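Teleop for fake flowers: leader arm or hand guiding?

rezaul_ab
Posted Apr 13, 2026
I've got 478 demos of picking up fake roses by remote control and I'm still not happy with my grasps. The side branches drive me nuts! If I come in at a bad angle I bump a leaf and the whole stem swings. Anybody had better luck grabbing the arm and just moving it by hand?

Wrist view, stem in the slot of the finger, basket behind it:

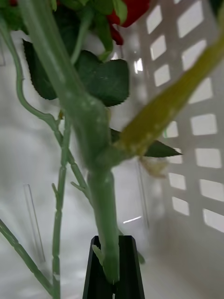
Filed under: Teleoperation > Grasping

evdokia_s
Nice, you've got it well below that knobby joint. I'd stay down there every time. Grab higher and you're fighting the branch and the leaves too.

Bepari
Hand guiding, no contest. I did 400 on my Rullier arm that way and my wrist angles got way smoother (my shoulder hated me, though).

evdokia_s
@Bepari doesn't your hand end up in the wrist camera half the time? Mine did, and I had to toss a whole weekend of recordings.

Bepari
Only if you hold it by the gripper. Hold it at the elbow!

bent_sv
I'm with Evdokia. Stick with remote, but slow your leader arm down for the last bit before you close. Also, are you always starting from the same side?

rezaul_ab
Pretty much always the left, yeah. I'll mix that up tonight and try the slower setting first.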